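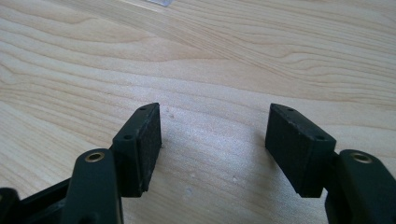
**Figure 3.** Tabletop with visible grain.

### 4.2 Succession and the use of retained profit

The second group of firms in our sample are those in which the founder gave the management to a person from outside the family. Three of the four case companies belong here: Prilach, Citham and Stavico. Malabanan is still led by the founder's daughter and we use it mainly for comparison.

In the interviews we asked each firm how the profit of the last five years was divided between dividends, stock and new equipment. Prilach, which sells hand tools and hardware by post, kept the largest share inside the company. Its catalogue grew from 264 items to 599 in this period, and the number of trade accounts passed 200. The manager explained this growth by the decision to stop paying a yearly dividend to the two retired partners – a decision that was not easy to reach and is still discussed in the family.

Citham followed a different way. The firm makes kitchen furniture to order and its owners continued to take out most of the profit, as the founder had done before them. New machines were bought with bank loans. When orders became fewer, the repayments stayed the same, and the manager had to sell one of the two showrooms. We cannot say from one case that borrowing was the wrong choice, but the cost of it was higher than the owners had expected when they signed.

Stavico is more difficult to place. It keeps a mailing list of over 2,000 customers, mostly small joinery workshops, and it invested mainly in stock. The accounts we received do not separate stock from display material, so the share given in Table 2 should be read with caution.

At Malabanan the change of generation was prepared for a long time. The daughter worked first in the packing room and later in purchasing, and she already knew the suppliers when she took over. Dividends were fixed in a written agreement before the founder left – the only such agreement we found among the four firms. Both sides described it as useful, although the founder considered the amount too low.

These differences are partly explained by the age of the firms. We return to this question in Section 5, where the ownership structure is also considered.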